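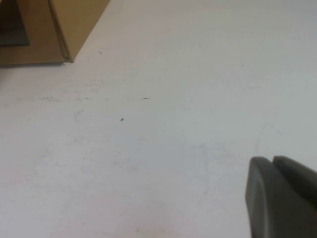
Packaging and Packing, Unit 3: Corrugated Boxes on the Packing Bench

Course notes, Stelness evening programme
Tutor: Vasanthi Namboodiri

Read these notes before the practical session and bring them with you. They cover the board itself, the parts of a box, openings cut in the panels, and how the bench should be kept. Labelling and pallet loading are in Unit 4.

What the board is made of

Most of what people call cardboard is corrugated board. It has a wavy inner sheet, called the fluting or medium, glued between two flat sheets, called liners. One wave and two liners make single wall board. Two layers of fluting with a liner between them and one on each outer side make double wall.

The brown colour comes from the pulp. Kraft liner is made mostly from new wood fibre and test liner mostly from recycled fibre. Shade varies from one mill to the next, and also with the light, so two sides of the same box can look like slightly different browns. Don't try to judge the grade by colour. Use the maker's stamp if there is one, or measure the thickness at a cut edge.

Fluting has a direction. In an ordinary upright box the flutes run from top to bottom, which is where the stacking strength comes from. Turn the box on its side and a good part of that strength is lost. Students often turn a box to make a long item fit, then stack on it as if nothing had changed. If the item is too long, get a longer box.

Parts of a box

Panel: one of the flat upright sides.
Flap: the part that folds over to close the top or bottom.
Score: the pressed line along which the board is folded.
Corner: the upright edge where two panels meet.
Manufacturer's joint: the corner where the two ends of the blank have been glued, stitched or taped together.
Slot: the narrow cut between two neighbouring flaps.

The corners carry most of the load. A dent in the middle of a panel is usually a matter of appearance. A crushed corner is a reason to put the box aside. Look at each corner from top to bottom before filling, and look hardest at the manufacturer's joint. If the layers have begun to part there, the box should not be used for anything heavy. A dark line down a corner may be only the fold, so press it gently with a thumb and see if it gives.

Openings cut in panels

Boxes are cut for hand holds, for ventilation, for display, or so that a packer can see what is inside. Each cut takes something away from the strength of the panel. The rules we use are these.

Keep the opening away from the corners. Leave a full border of board all the way round. An opening that runs out to a score will tear along it.

Keep the edges straight and finish each cut at the corner of the opening. Overcutting, where the knife runs on past the corner, starts a tear that may not show until the box is lifted.

For hand holds, cut both ends of the box at the same height, above the middle of the contents. A box lifted by holes set too low will tip.

If something flat is fitted behind an opening, such as a card or a sheet of film, fix it to the inside face and make sure it lies level. A loose sheet gets caught by the contents as they go in.

Mark out in pencil first. Cut on the flat blank where you can, before the box is made up. Cutting into a made-up box means pushing the blade towards a space you can't see into, and it is the commonest cause of cut fingers on this course. If it has to be done, empty the box, keep the free hand outside and on the far side of the blade, and make several light strokes.

The bench

Work on a smooth, pale, hard top. Grit, staples and bits of tape are easy to see on a pale surface and easy to miss on a dark one. Scratches and scuffs come with use and do no harm in themselves. What matters is whether anything stands up from the surface. Run the flat of your hand over it at the start of the session. Raised spots will mark the underside of a box and can cut through the liner.

Keep one box on the bench at a time. Put it towards one end and leave the rest of the surface clear for the goods and the void fill. The box should sit fully on the bench with its base flat. If you can see daylight under an edge, the bottom flaps have not been closed square. Open them and start again. Pressing down on the top will not cure it.

Small dark specks near the foot of a box are worth a second look. They may be marks in the surface or dust from the board, or they may be loose grit. Brush the spot and see if they move.

Never cut directly on the bench top. Use the green mats from the rack by the door and put them back when you have finished. The mats are to be stored flat.

Making up and closing

Square the blank by folding it once in each direction. Close the short bottom flaps first, then the long ones. Tape along the centre join and carry the tape over each end and up the panel. For the exercise, use a single strip on light loads and the H pattern on anything over the weight given on the job card.

Fill so that the contents reach the top score without lifting the flaps. A box with empty space at the top will sag when another is put on it. A box that bulges will not stack at all.

Materials for the practical

We have 300 single wall blanks from Feranine for the whole term. They are shared between all groups, so flatten and return any that are still sound. Tape is Šimko brown paper tape, which needs a firm rub along its full length. The double wall blanks come from Nistorport and are kept for the last practical in August.

Practical task

Work in groups of 3. Each group makes up 2 boxes from the same size of blank. Leave one plain. In the other, cut one rectangular opening in a front panel, following the rules given earlier. Fill both with the same load, close them, and leave them under the test board until the end of the session.

Write down, for each box:

the condition of the four corners before loading
any bowing of the panels, and on which side
the condition of the corners after loading
for the cut box, any tearing or creasing at the corners of the opening

Hand in one sheet per group with all names on it. Sketches are welcome but should be labelled with the terms listed in these notes.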